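Evening Proofreader, Part Time - The Plidcombe Almanac

Job type: part time, evenings
Start: October
Apply by: whenever we find the right person, so sooner is better

The Plidcombe Almanac has been telling people when to plant beans for a very long time, and for much of that time it has been telling them with typos. Last year's edition advised readers to "prune the noses hard in late winter." We got 213 letters. Most were kind. A few had drawings.

We would like to hire a proofreader.

What the job is

You will read the whole almanac before it goes to the printer, all 200 pages of it, and then you will read it again after the editors have fixed what you found and broken something else. The almanac has tide tables, moon phases, frost dates, recipes, a page of weather sayings that contradict each other, and a long section on livestock that we inherited and are afraid to cut. You will also read the classified ads, which are paid by the word and spelled by the customer. Please leave the customer's opinions alone. Fix the spelling.

Pruver Press prints us, and Pruver will print exactly what we send. We have tested this many times without meaning to.

Hours and pay

Four evenings a week, starting at 5 p.m., from October until the pages go out. You are paid by the hour, including the hours spent arguing over whether "cold frame" takes a hyphen. We pay on time. The rate is in the middle of what other small publishers in the area offer, and we'll tell you the number in our first email to you so that you don't have to sit through an interview to learn it.

You can work at our office or at home. The office has better light. Home probably has better coffee - ours comes out of a Pekari machine older than the current editor, and it has one setting.

Who we're looking for

Someone who reads every word on a cereal box and has at times written to the company. You should be able to check a column of numbers without your eyes sliding off it. The tide tables run to several pages, and a 2 where a 4 should be can put a person's picnic in the bay.

You don't need a degree. You don't need to have worked in publishing, though if you have, you'll be less shocked by the state of our files. You do need to know the difference between a mistake and a thing you would have written differently. Our last applicant rewrote the whole soup page. It was better soup, but that wasn't the job.

Comfort with paper helps. We still mark up the first round by hand, in pencil, on sheets too big for most kitchen tables. The second round is done on screen. We'll show you the marks if you've never used them, and there are only a few that matter.

Nice to have

Some knowledge of gardening, so that when a draft says to sow tomatoes outdoors in January you feel a small chill. A working idea of how the moon goes. The patience to phone a contributor and ask what he meant by "a fair handful," then write down the answer.

What we can't offer

A title that will impress anyone. A parking space. Any say over the cover, which has had the same rooster on it forever and will go on having the same rooster. The proofreader's name does go in the back of the book, in small type, and you may proofread it yourself.

How to apply

Write us a letter of one page or less telling us what you read and what annoys you in it. Skip the resume unless it's interesting. Email it to the almanac office with "Proofreader" in the subject line, or drop it through the slot at the front desk. The slot sticks, so push.

There are errors in this ad's older cousin, the one still pinned up at the Javier Street library. If you find them, send them along with your letter. We know of 4. If you come back with more than that, we will be embarrassed and you will very likely get an interview.

We answer everyone who writes, usually within 2 weeks. Short-listed people will be asked to come in and mark up one page of frost dates and one page of classifieds, and will be paid for the time whether or not they get the job. Bring your own pencil if you're particular. We assume you are.

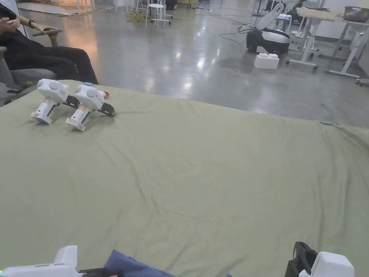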